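Second Shift at the Folding Table

My aunt thinks I work with robots. I've stopped correcting her, but the truth is I fold towels, and a robot that lives in a different building entirely gets to watch me do it later, if "watch" is even the word. I hold a gripper in each fist, like I'm about to play some terrible two-handed instrument, and I do everything with those. No fingers on the cloth. Kaede Hirano, who trained me, is very strict on that. "It doesn't have your fingers," she told me my first evening, "so you don't either."

So you learn to pinch. You get one corner, then you go fishing for the other edge, and you lift, and for a second the whole towel goes up like a kid's blanket fort!

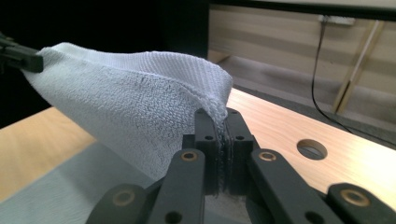 What Kaede Knew

She'd been at Bevlow for 11 months by then, long enough to have opinions on terry (good, it gives the pads something to bite) and bedsheets (evil). She had folded towel number one. The night I'm telling you about, I was on number 2734, and I only know that because the counter was on the wall and she'd written "CAKE?" next to it on a sticky note.

There was no cake. There was Kaede, leaning in the doorway with her coat on, telling me I was folding sad.

"I'm folding the same as always," I said.

"You're slower on the left. You hang on to it. You did that when your cat was sick."

I wanted to be annoyed, but my grandmother had gone into the hospital that afternoon, and I hadn't said a word to anyone. Grandma Boateng, Salamatu to her friends, ran a guesthouse laundry for most of her life and could square up a towel in midair while yelling at somebody down the hall. I'd been picturing her hands the entire shift, how she'd tug the far end up first and let the near end catch up when it was ready.

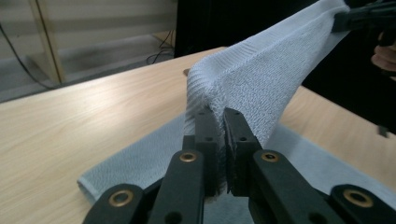 The far end goes first. Grandma's rule, now mine.

"Is it bad data?" I asked. "If I'm folding sad?"

Kaede thought about that for a while (she takes questions seriously, it's one of the best things about her). Then she took off her coat and dragged a stool over.

"Show me how she did it," she said.

I tried. The grippers weigh more than you'd think and my wrists were shot, so my first go was a lump. The next one was a lump with ambitions.

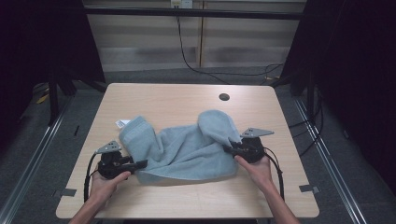 Kaede didn't laugh, or not much. She asked what Grandma's elbows did, and I had to stop and close my eyes to remember. They stayed in, tight against her apron. I tucked mine in too and started over, and we kept going until 2 in the morning, with me narrating the guesthouse and the steam and the yelling.

In August they sent us a clip from the Skurari building. The robot picked up a blue towel, hung on a little too long on the left, and pulled the far end up first. I played it for Grandma on my phone, in her kitchen, with the sound off.

"Elbows," she said, and handed it back.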